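Home Features Clubs Gear Archive Subscribe

The Short Life of a Club Shuttlecock
By Chrysanthi Katsaros
January
6 min read

The badminton club at Kindthorpe goes through shuttlecocks faster than anything else it owns. Rackets last years. Nets last longer than that. A shuttle may be finished in one evening, and then it sits under a bench until the floor is swept.

Sudheer Alva has looked after the club's equipment for 11 seasons. When he took over, the shuttles were kept in the cardboard tubes they came in, and the tubes were kept wherever there was space. New ones got opened before the old ones were used up. Last year he went through the store cupboard and counted everything in it. He found 504 shuttles, most of them plastic, and threw away 200.

"Skirts split, corks coming off, some of them flat as a coaster," he said. "We were paying for storage of trash."

The system he uses now is simple. Shuttles in play go in open bins, one per court. Anything doubtful goes in a separate box by the door and gets checked at the end of the month. The tubes are only for unopened stock. Players are asked to clear their own court before they leave, and most of them do.

Plastic shuttles, usually sold as nylon, make up nearly all of the club's supply. Feather is kept for league matches. Yellow is the color most people ask for, and Alva buys it because it shows up against the hall's cream walls. The white ones get lost in the lights.

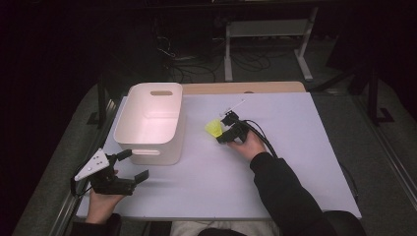
Can plastic shuttlecocks be stored loose in a bin?

They can, as long as the bin is not overfilled and nothing heavy is put on top. The skirt will take a set if it is pressed out of shape for long, and a bent skirt makes the shuttle wobble in flight. Feather shuttles should stay in their tube.

A bin with smooth sides is easier to live with than a basket. Wire and wicker catch the edge of the skirt, and players who are in a hurry pull. Handle holes help when the bins have to come down from a shelf. Alva tried lids for one winter and gave up on them. People left them off, and then the lids needed somewhere to go.

Rafail Dimitriou runs the junior sessions, which last 90 minutes, and he has his own routine for the end. The nets stay up until the floor is clear. Younger players pick up on one side, older ones on the other, and they swap the next week. He doesn't let them throw shuttles at the bin from the baseline — it was fun, he says, but it took twice as long and half of them missed.

Heat is the other thing to watch. Nylon gets stiff and brittle in a cold room, and a shuttle that cracks on the first smash has often spent the night in somebody's car. The club moved its shelves off the outside wall two years ago. Alva thinks breakages dropped after that, though he has no figures from before.

Worn shuttles still have some use. The Kindthorpe juniors practice serves with them, and a few go to the primary school for throwing games. The rest are trash — mixed plastic and cork, glued together, and the local recycling center won't take them.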